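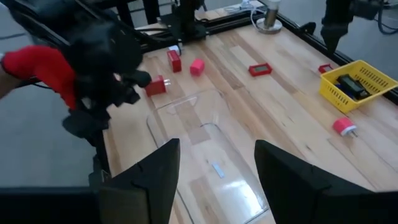 Red chargers and a clear plastic tray on the long-strip wood table.

Small Items Sorting Moves to Color First

25/08/2024

Print this page | E-mail this page

The small items table at Jistance is now sorted by color before anything else. Negin Shojaei suggested the change in June, after a month in which the same chargers kept turning up in three different bins.

Under the old system, donations were sorted by use. Chargers went with cables, clocks went with kitchen timers, and anything without an obvious use went into a box marked Other. By spring the Other box was the fullest one on the shelf.

Color turned out to be quicker for people on their first shift. Everything red goes together on the wood table, whether it is a wall charger, a little block or something with a display. Once a color is laid out, the pieces are checked and moved into clear trays. Yellow baskets stay at the edge of the table for pieces that still have to be looked at.

A few points for anyone on the Gallell Street shift:

Chargers are laid flat or stood up with space between them, so the prongs don't scratch other pieces. Any charger with a bent prong goes to Tahmineh Taheri and does not go back on the shelf.

Tags stay in the tray with the item they belong to. If you find a loose tag, leave it where it is and ask.

Anything with a screen gets its own spot. Please don't stack on top of screens, even for a minute – two were cracked that way last winter.

The shelf count for the year so far is 2,705 pieces, and we expect to pass 3,000 before the fall sale. Chargers are still the most requested item. We gave out 39 of them in June alone, mostly to families moving into the Dudek apartments.

We are short of clear trays with raised sides. The shallow ones tip when they are carried. If you have spare trays at home, leave them at the front desk with your name on a slip of paper.

Sorting continues on weekday mornings. New people can come in at any time before noon, and Negin will show you the table.

0 comments | 4 shares

Contact us | Copyright Jistance | Back to top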